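Have you ever stood near a vent in the wall and felt air tickling your ankles? I have, lots of times, because when I was nine my favorite reading spot was the hallway floor at my grandma's place in Ivthorpe, right next to one. I used to drop bits of tissue in front of it and watch them skid off down the carpet. So let's talk about air, and how it gets in and out of the places where we live!

## Air is stuff

Air looks like nothing, but it's stuff, just like water or sand. It weighs something and it takes up room. Try this: push an empty cup upside down straight into a bowl of water. The water won't fill the cup, and that's the air in there, holding its spot.

And because air is stuff, it can be pushed around. A fan pushes it. You push it when you blow on soup. Even a door swinging open gives it a good shove - watch the curtains next time somebody comes in fast.

## Warm air goes up

When air gets warm, its tiny bits (they're called molecules) zip around faster and spread out. Spread-out air is lighter than the cool air next to it, so it floats up, and the cool air slides in underneath. Then that air gets warm too, and up it goes, and around and around.

My friend Imani Sang has the top bunk at her house, and in August she says it's like sleeping in a toaster. Her little brother down below wants a blanket! Same room, same night.

## Why do we need fresh air indoors?

You breathe all day long, and every time you breathe out, you let go of a gas called carbon dioxide and a bit of water too. (Breathe on a cold window and you'll see the water.) Then add cooking, hot showers, wet boots and a dog, if you've got one. After a while a closed-up room feels stuffy, and people in it start to yawn.

So buildings need to swap old air for new air. Opening a window is the easiest way, and two windows on opposite sides of a room work even better, so the breeze can go in one and out the other. Big buildings often use fans and long tunnels called ducts. The library in Wimitz has 307 feet of duct above the ceiling, and Njoroge Were, who looks after it, let me peek at some with a flashlight. It was dustier than I'd hoped.

## What are the slats for?

You'll often find slats over the place where air comes through. Thin strips like that are called louvers. Air slips between them easily, but a tennis ball can't, and neither can your whole hand. If the strips are tilted, they steer the air too. Outdoors, tilted slats help keep the rain out.
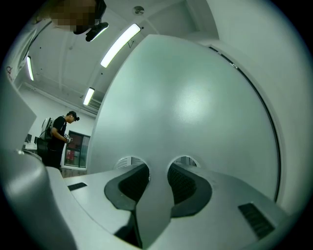

*White slats, seen through a round opening.*

## Make your own louver

You'll need an old cereal box, scissors, tape and a grown-up for the tricky cutting.

1. Cut a window in the front of the box, as big as your hand.
2. Cut five strips of card a bit longer than the window is wide.
3. Tape the strips across it, all tilted the same way, with a gap between each one.
4. Cut the back off the box and hold a hair dryer behind it, set to cool.

Hold a ribbon in front and see which way it flies. Now tilt your strips the other way and try again. Mine sent the ribbon straight up my nose the first time - so maybe start with your face a little farther back than I did!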